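Do You Need to Sort Toy Blocks by Color? A Doubter Tries It

By the Loltico Household Desk
January

Every winter the same advice comes back. Sort the toys by color, put each color in its own clear bin, print a label, and the playroom will look after itself. I have three objections to this before we even get to the blocks. Clear bins show every crumb in the bottom. Labels peel. And the people who give the advice seem to own far fewer toys than the people who take it.

We have one tub of blocks, 58 in all, plain cubes with rounded edges. They live on the bottom shelf in the den and they spend most of the week under the couch. On Wednesday I cleared a table and tried the popular methods one at a time to see which of them I would still be doing in a month.

Color sorting went first. It looks good for an evening. The trouble starts with the in-between shades. Yellow is yellow, fine, but teal and blue under a warm lamp are close enough that two sensible adults will put the same block in different bins, and a four-year-old will put it in her boot. If your set has colors that close, merge them into one bin and move on. I'd go further and say skip the color bins unless the child asks for them.

Next was the marked spot. You draw a plain outline on the surface where the blocks get used, and anything inside it can stay out overnight. Anything outside goes in the tub. I expected to hate this one.
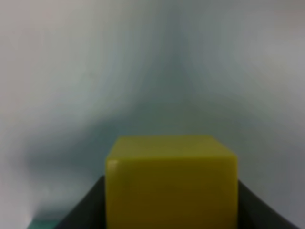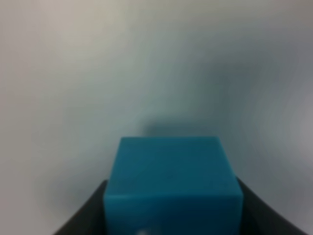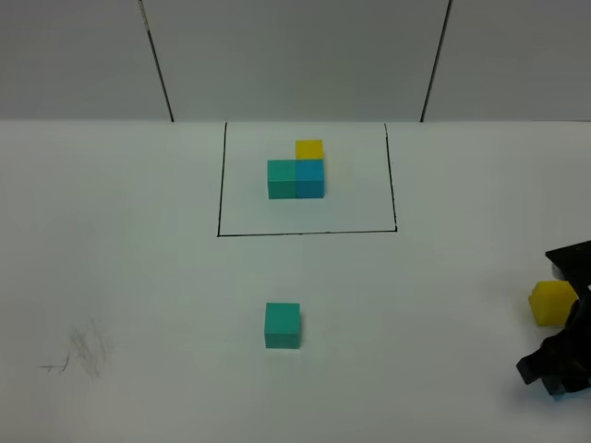
Yellow and teal, plus a blue one that sits very close to the teal.
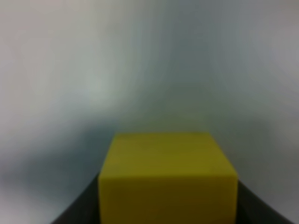 The outline is the only method I kept. It asks for one decision per block, in or out, and a small child can make that decision. It also settles the bedtime argument over the half-built castle, which may stay as long as it fits. Ours was drawn too big the first time and the whole tub ended up inside it, so start smaller than you think.

A few notes on marking a surface, learned the slow way:

Test the marker on the underside first. "Washable" on the package refers to skin and clothes at least as often as furniture. If you have a white painted top, I would use masking tape for the first week and leave the marker in the drawer until you are sure about the size.

Don't bother with a ruler. A wobbly line works exactly as well as a straight one, and you will be redrawing it anyway.

Leave a strip of bare table at the front. Elbows need somewhere to go, and a stray block there gets noticed.

To take the line off, start with a damp cloth and a drop of dish soap. If that fails, a little rubbing alcohol on a cotton ball, tried in a corner first. Melamine sponges do lift ink but they dull a glossy finish, and I no longer believe anyone who tells me theirs didn't.

Now, cleaning the blocks themselves. You will read that they need disinfecting every week. For a healthy household I think that's overdone. Wash them when they are sticky or when somebody has been sick. Smudges show most on the pale and yellow ones, so people scrub those and ignore the dark ones, which have been in the same hands.

Solid plastic: warm water, dish soap, old toothbrush for the edges, air dry on a towel. I wouldn't use the dishwasher unless the maker says so.

Painted wood: wipe with a wrung-out cloth and dry right away. Never soak it. Water gets in at the corners and the paint lifts there first.

Not sure which you have? Treat it as painted wood.

As for storage, I looked at the Cuvalness stacking drawers that everyone on the parent boards seems to want. They are handsome. They also have a lip at the front that catches a small hand — and a drawer a child can't open is a drawer you will be filling yourself. A dishpan from the hardware store does the job. Low sides, no lid. Lids are where tidying stops.

One last piece of popular advice is to rotate, with half the blocks in the closet and half out. I was ready to dismiss this too, but it does cut the floor mess, and 50 blocks on the rug is plenty for one afternoon in any case. Just write down which closet. We lost a whole bag of wooden train track for most of a year.

Comments (4)

sarkdale_mom
We did the tape version on the coffee table and it held up fine until the dog found the corner. Does painter's tape leave less gunk than masking tape?

Loltico Household Desk
It does, if you pull it up within a couple of weeks. After that I'd expect gunk from either one.

twoboysandacat
Disagree on color bins. My older one loves sorting and it keeps him busy while I cook. He would sort 2,000 of them if we had them.

gridleyst
No lids, yes. Took ours off last spring and threw them out. Still finding blocks in my shoes though.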